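Home & Furniture

A Small Cabinet for a Small Room

March
By Meriem Bennani

When Prasert Somboon moved into a one-room apartment in Drandale, he got rid of most of his furniture. The bed stayed, and so did one chair. What he went looking for next was a wooden cabinet that could hold books on top and everything else behind doors.

He spent a month on it. The first one he liked, at a dealer on Teixeira Street, was priced at $780 and was too deep for the wall. Another was $600 and had lost its back panel. Somboon sells secondhand furniture himself now, from a shop called Plonilance, and he says both are common problems.

"People measure the width and forget the doors," he says. "A door needs room to swing. If the bed is in the way, you will use half the cabinet."

He tells customers to open one door at a time and look inside before they look at the finish. A single shelf across the middle is the usual arrangement. It leaves two spaces of fair height, good for folded sweaters or a stack of plates, and less good for anything tall. 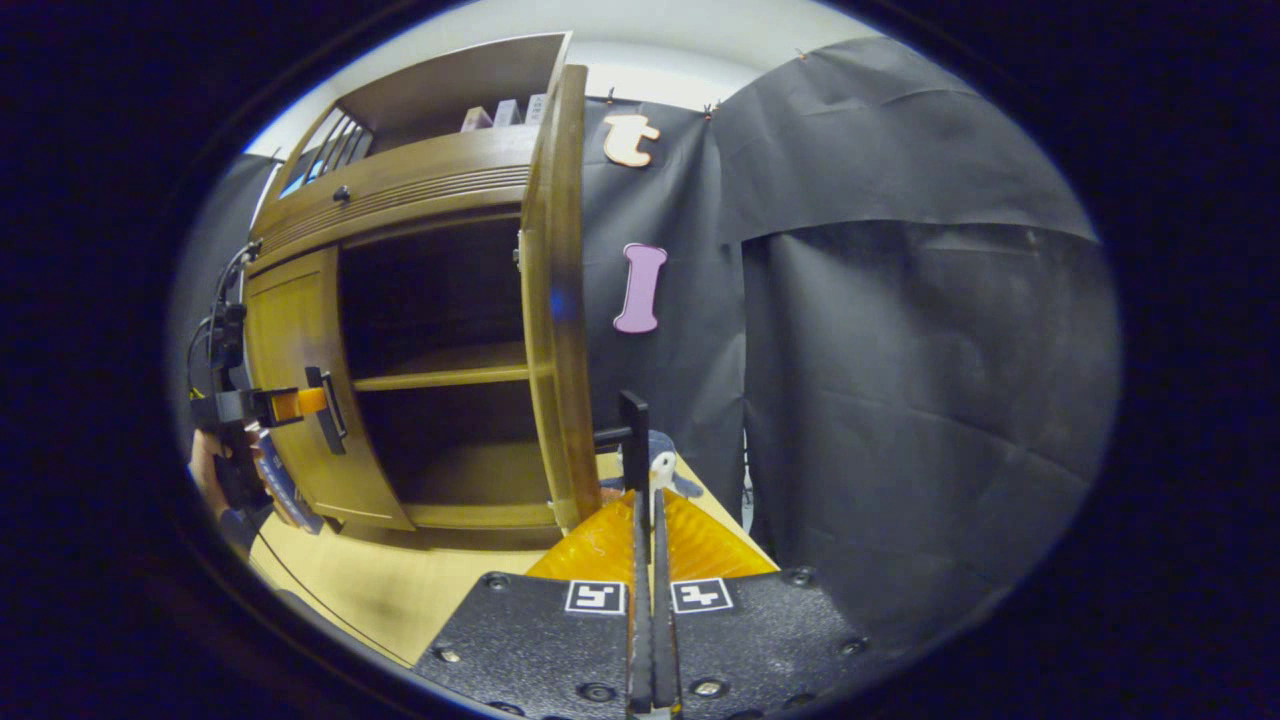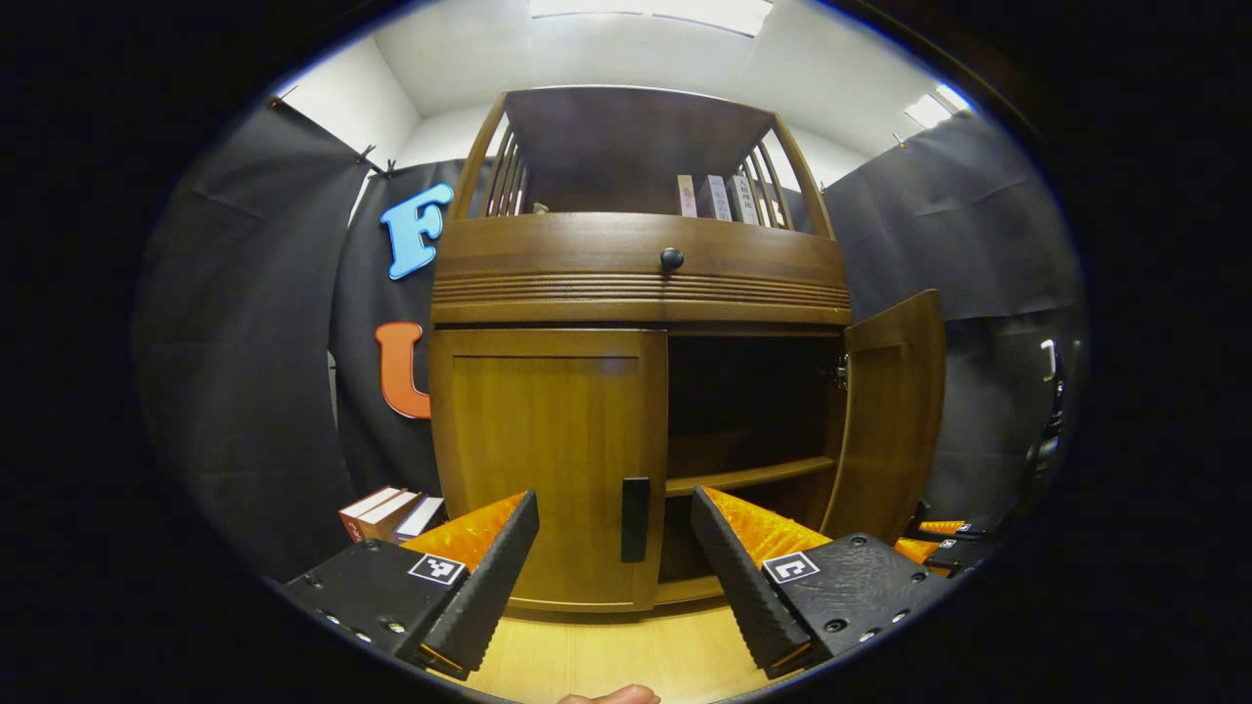
Honey-brown wood, with the right door open and one shelf inside.

Slatted sides are worth having on the upper part, Somboon says. They let in light and keep books from sliding off the end. They also collect dust, and he cleans his with a dry paintbrush every couple of weeks. Carved grooves get the same treatment.

Handles are a matter of taste. Black ones show up well on brown wood and are easy to replace. He keeps a drawer of old ones at the shop and charges $40 to fit a full set, including filling the old screw holes.

For the finish he uses a plain furniture wax made by Grirkau, rubbed on thin and left overnight. He does not recommend varnish over old wax. It peels.

The cabinet he finally bought for the apartment cost $78 at an estate sale. One door stuck, and he planed it the same afternoon. It now holds his towels, his good bowls and a box of receipts.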